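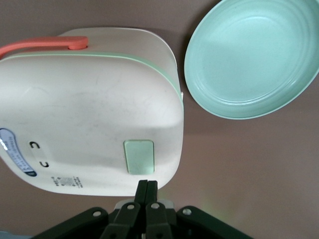
What the arms leave for us

I plate lunches at Naylor, a canteen kitchen that feeds 142 people a day, and since July I've shared the job with robot arms. Everybody wants to know if I'm scared. Mostly I'm bored in new places!

Plating used to be when we talked. Evie Kettle and I stood elbow to elbow for an hour and solved each other's lives. Now one of us watches the plates get handled and the other gets sent to dishes.

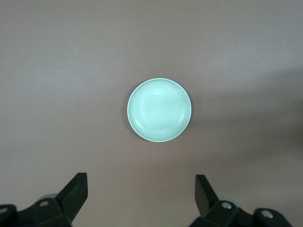 A small green dish on the tabletop, between courses of nothing.

My wrists hurt less, I'll give them that. But Bradley Blackburn, who runs our shift, took 3 hours off everyone's week, and I noticed that on payday before I noticed my wrists. If a machine saves time, some of that time should come back to the people it was saved from – paid, please.

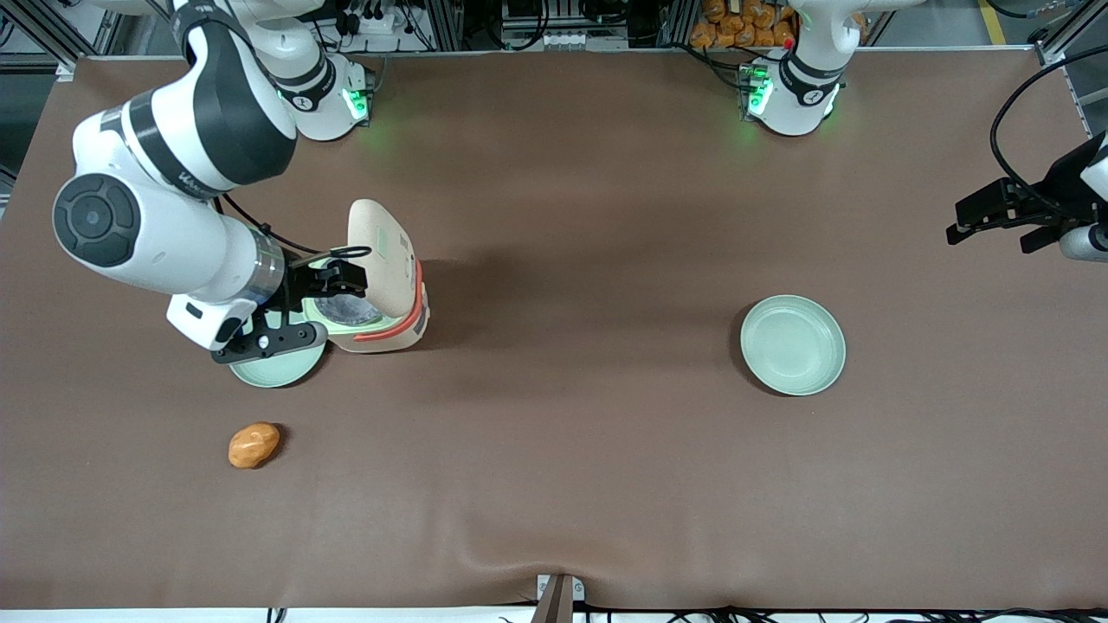

I asked him for that on Wednesday. He said he'd take it upstairs. Evie wants the hours back as training, so we'd be the ones who set the arms up each morning, and I'd sign up for that tomorrow.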